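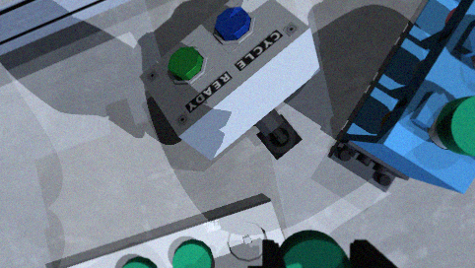

My firm pays for four systems that know what our customers want, and none of them agree. I say this with affection. I sat in the meetings where we bought them.

The first was Vollach, which scores every customer from nought to 100 on how likely they are to leave. A score of 90 is meant to set off alarms. What it sets off is an email to a shared inbox, and the inbox has a filter on it, set up by someone who left before the customers did.

Then came Cilto, bought to explain Vollach. It draws lovely curves. In January one of the curves went down and we held two workshops about it, with pastries, until a woman in accounts mentioned that we always send fewer invoices after Christmas. She has worked here for years and has no dashboard at all.

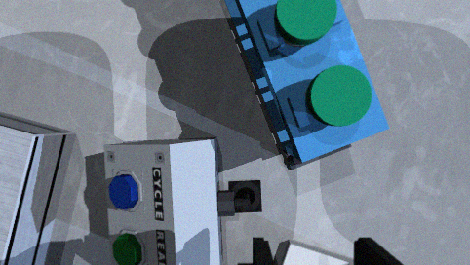 I am not against data. I like a good number as much as the next person, and I'd hate to go back to the days when pricing was settled by whoever had the loudest voice at our Doherty office. But a company that wants to know its customers could begin by answering the phone. Ours rings in a room where the staff are busy tagging last month's calls by mood.

So before we sign up for Porulport, which promises to join the other systems together, I'd like to ask what we would do differently the morning after it goes live. Who would ring whom? Which letter would we stop sending? If the answer is a slide, we should keep the money and hire another person for the phones, preferably one who sits near accounts.

The Porulport demo is at ten. I'm told there will be pastries.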